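Teaching a Robot by Remote Control: Your Questions

Updated October 2026

I run the remote-teaching sessions for the Badgate project, and I get asked the same things over and over (mostly by people about to do their first one, and by their curious roommates). So I've put my answers on one page. If yours is missing, write to me at the sign-up address and I'll add it.

Do I need to know how to code?

Nope! You need two hands, decent eyesight and a bit of patience. You move the controllers, the robot in the simulator copies you, and the whole thing gets saved as one demonstration. Friederike Schmieder has recorded more of these than anyone else on the project, and she came to us from a bakery.

What does "showing" a robot a task mean, exactly?

You do the task, start to finish, through the robot's arms. Every movement you make is stored along with what the robot's cameras saw at that moment. Later we train a program on a big pile of those recordings, and it tries to work out what to do when it sees something similar. You never write down a rule like "close the fingers now." You just close them.

Why can't I see the whole robot while I'm driving?

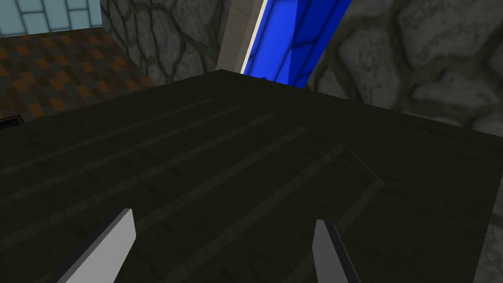

New people always want the big view from across the room, and I get it, but the close view is one you'll lean on a lot. It gives you less of the kitchen and much more of what your fingers are doing. When the two fingertips hover open above the dark tabletop, with the far edge of the table and the stone wall beyond, you can use the plank lines in the wood to judge your angle. Try lining up with them a few times before you reach for anything – it's a good warm-up and it costs you nothing. You can switch views with the left thumb button if you get lost.

How long is one session?

Two hours, with a break whenever you want one. Your arms will get tired before your brain does. Please don't push through it, as tired demonstrations are wobbly demonstrations and I end up throwing them out.

How many demonstrations do you need?

For each task on our list, 100 good ones. Across the whole kitchen set we're aiming for 1000 by December, and we have six people recording at the moment. More would be lovely (hint, hint).

What if I drop something or miss?

Press the red pedal and start over. The room resets itself, nothing breaks, and the bad attempt goes in a separate folder. If you fumble but recover, keep going! Recoveries are some of the most useful material we get, and I'd love to have more of them.

Any tips for working around cabinets?
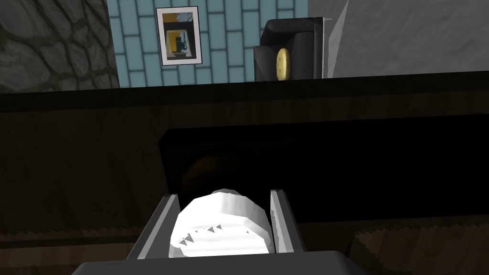

Slow down well before you think you need to. Cabinets are where most beginners run into trouble, mainly because you're watching the thing in your grip and forgetting how wide the hand is around it. With something white and rounded between the fingers and that nearly black opening right behind it, the object is very easy to see and the edges of the opening are not. I look for the thin lighter rim at the upper left corner and steer by that. Edeltraud Reinholz does it differently, she pauses in front of the cabinet and makes tiny side-to-side moves until she's happy. Both are fine. Just don't charge in.

Some edges look jagged. Is my headset broken?

No, that's the simulator's drawing, and you can ignore it. If the picture freezes or lags behind your hands, though, stop and tell me.

Do I have to use both arms?

Only for tasks marked "two-arm" on your sheet. For the rest, park the arm you aren't using somewhere out of the way and let it be. Doors and handles are where the second arm is most tempting, and I'd say get comfortable with one side first. Grip the handle, check that you really have it, and only then start thinking about the other hand.

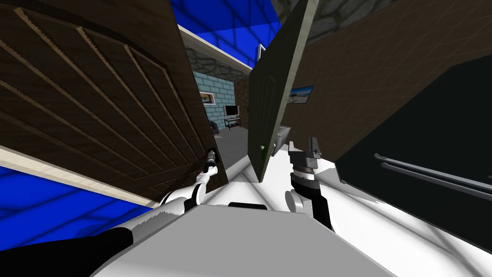
Left gripper closed on the lever handle, right gripper open near the round knob.

Can I record from home?

Not yet. The controllers live in the Inness room and they stay there.

Who gets to use my recordings?

The project team. Your name isn't attached to the files, only a session number, and you can ask me to delete a session if you change your mind.

How do I sign up?

Pick a slot on the sheet outside the Inness room, or send me a note with two times that suit you. Wear a short-sleeved shirt if you can – long cuffs get caught in the controller straps.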